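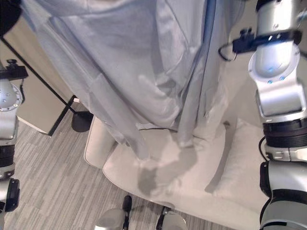
To: housekeeping-stewards list
Subject: Re: robots on the linen side, what are we asking for

Replying between the lines, on break, sorry for typos.

> I was at the Woncombe meeting and came out with more questions than I
> went in with. They say the two-arm unit will do sheets and throws in
> the guest lounges first, then bedrooms. No job losses "planned". Has
> any other site had it for more than a couple weeks? What did it do to
> your room quota? And who picks up what it drops?

We've had ours at the Gellonetti building 3 months now. So, in order.

Quota. Went up. Not on paper, on paper it's the same. But the sheet work got taken out of our time per floor because the machine "has it", and then when it doesn't have it, that time isn't there anymore. Get this in writing before it starts. Ask what happens to the minutes on a day the unit is down. We didnt ask and we're still arguing.

Who picks up. We do. Fabric is hard for it. Big flat sheet, light color, folds all over, it can take a long time finding an edge. Anything hanging over furniture is worse, the bottom bunches up on the seat and somebody has to come straighten it. A person does that without thinking. Carpet and chairs and floor lamps all in the way too, so now we move lamps before it comes in. That's a task. Nobody wrote it down as a task. Put it on the list.

> Management also mentioned a "robot attendant" role. Is that real or
> just a word?

Real here. 20 minutes training, a badge sticker, no raise. Plevonier (the supplier) sent a binder, roughly 700 pages, one copy, lives in the office where none of us go. The attendant gets called off her own floor whenever it stops. I'd push for a rate on that before anyone says yes to it.

Good side, to be fair. My shoulders are better. Less reaching up all day. Two of the older women on my shift say the same and they don't want it gone, they want the time counted right. I'm with them.

Zwane site got a log sheet going, every stop, how long, who went. Took them 3 weeks to have enough to show. It worked better than complaining, they got some minutes back. I can scan the blank one and send it round tonight if people want it, shout if so.

Also ask where the thing parks overnight. Ours is in the linen closet, so guess where the linen is.

Got to go, bell.

Steward, Gellonetti, early shift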